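Kavuvance sim kit, worth it for a home tinkerer?

Simulation and Software board, 9 replies

bettertorque
Hi all, long post, sorry in advance, get yourself a coffee. I've been going back and forth since March on whether to buy the Kavuvance tabletop kit. For those who haven't run into it, it's the software-only one: a simulated arm with a two-finger gripper, a stack of tabletop scenes and a view from just behind the hand, so you can practice picking things up without owning any hardware. The full license is $219. The starter license is $196 and leaves out the scene editor, and I can't for the life of me work out who that's meant for with such a small difference in price.

I don't have an arm yet. I'm hoping to get an Oda next year if the garage budget survives the new water heater. Is this a sensible way to learn in the meantime, or would I be better off saving the money? I'd love to hear from anybody who has lived with it for a while.

pinion_and_rack
Welcome! I've had the full license since last winter and I'm very fond of it, so take this with a pinch of salt.

What sold me was the hand view. Most of the cheaper sims I tried give you a nice camera off in a corner of the room, and you get good at driving from that corner, and then you get a real arm with a camera on the wrist and you're a beginner all over again. Kavuvance starts you at the wrist on the first day. It took me a few evenings to stop feeling seasick (my wife walked past and asked if I was playing a flight simulator) but after that it clicked.

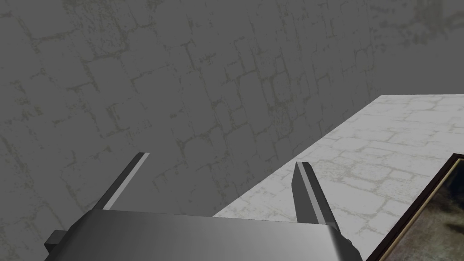

The other thing I'd say in its favor is that the surfaces get swapped on you. You'll have a plain gray wall one run and stone the next, and the tabletops change too. I grumbled about it at first and thought it looked silly, but if you ever plan to train anything on what the camera sees, you want it to stop caring about the wallpaper. I have around 600 runs saved now and hardly any two of them look alike.

slowservo
I'll be the grump, then. I bought it, used it for two months and went back to my old setup, and I don't think I was being unfair to it.

The surfaces are fine. My trouble is contact. Flat rigid things lying on a table are handled poorly in my experience. You come down with the fingers open, you close on the edge of something thin, and it either shoots off sideways or sticks to the finger like it's been glued. A block or a can is no problem at all. But my whole interest is in flat stuff, picture frames and books and trays, and that's where it let me down. $219 is real money for something that only does half of what I need.

pinion_and_rack
That's a fair complaint, and I had the same thing early on. Did you ever turn up the contact steps in the physics settings? The default is 4 and it's far too low for thin objects. I doubled it and the frames quit skating around on me. It does slow things down, and on my old laptop it slows down a lot, I won't pretend otherwise.

slowservo
I did, and it got better, but I wouldn't call it good. And I don't think a person paying full price should have to go digging in a settings page to pick up a picture frame. We may just have to disagree on this one, friend.

garage_kinematics
Coming in from the other side here, as I have a real Oda on the bench and I use Kavuvance alongside it. The short version is that the sim taught me how to approach an object and the real arm taught me how to grip it. Lining up both fingers from a wrist view, noticing when you're coming in crooked, remembering to open wide before you descend: all of that carried over nicely. Grip force didn't carry over one bit, and I cracked a perfectly good picture frame finding that out.

So bettertorque, if your plan is sim now and arm later, I think you'd get your money's worth. If you were going to stay in sim forever and you cared about flat objects, I'd lean toward slowservo's view.

mossy_encoder
Has anyone compared it with the Betside one? I know it's a monthly subscription, which puts me off, but a fellow in my club in Sistville swears by it.

garage_kinematics
I had the Betside trial. The contact is noticeably better and the wrist view is noticeably worse, and I got tired of logging in. If they ever sold it outright I'd look again.

slowservo
Betside is what I went back to, for what it's worth. I agree about the logging in.

bettertorque
Thank you all so much, this is more help than I'd hoped for! I'm going to go with the full license and turn the contact steps up before I touch anything else. pinion_and_rack, would you mind posting your whole physics page when you have a minute? My laptop isn't young either, so I'd like to start from something that runs.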